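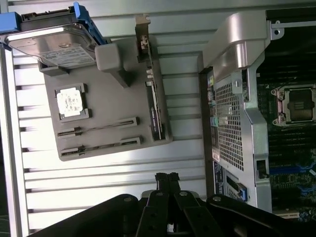

Most of the machines that reach the Pasholm workshop are office desktops between eight and 10 years old, and most of them are stripped for parts. A board is worth testing if the processor, the slots and the drive can be checked separately. The usual order is storage first. A 3.5-inch drive in a blue plastic carrier, like the one on the grey tray, can be handled by its rails, so the metal cover and the label stay clean. The processor comes next. Old thermal paste leaves a smudged white layer over the top, and it has to be wiped off before the markings can be read.

Expansion cards are left in their slots until the bracket is free. Long slots have a small latch at one end, and forcing a card past it is the commonest cause of damage on the Pasholm bench. Of 123 boards logged in January, nine were rejected for a broken latch and four for bent pins in an empty socket.

Parts that pass go to Stollska, the storeroom in Sarkholm, where they are bagged and shelved by type. Shelf space is the limit – the room holds around 400 drives, and fewer complete cases. Cases without a matching board are kept for 100 days and then sent for metal. Ouazzani, the parts register used at both sites, records the tray number, the test result and the date of removal.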